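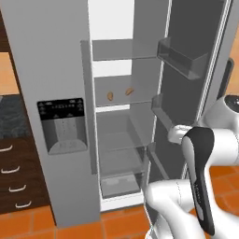 Motion Planning Engineer, Household Tasks

Vendari writes the software that decides how an arm moves through a kitchen. Fridges are our favorite problem right now: a door that swings, shelves you can see through, small things sitting well inside. We try it all in simulation first, and we have 251 kitchen tasks running there — we'd love your help with the next batch!

You'll work with Damián Hinojosa on the planner and on Rerkari, our in-house tool for replaying failed runs. Expect plenty of C++, some Python, and long talks about elbow clearance.

You should have
Solid C++ and a good feel for geometry
Some time spent with a physics simulator, at work or at school
Patience for bugs that show up once in 180 runs

A degree is fine, and so is a project you can show us.

The job is full time in Flerkevbridge, starting in September. Send a short letter and some code you enjoyed writing to Mogens Kvaran.

Posted 2018-07-08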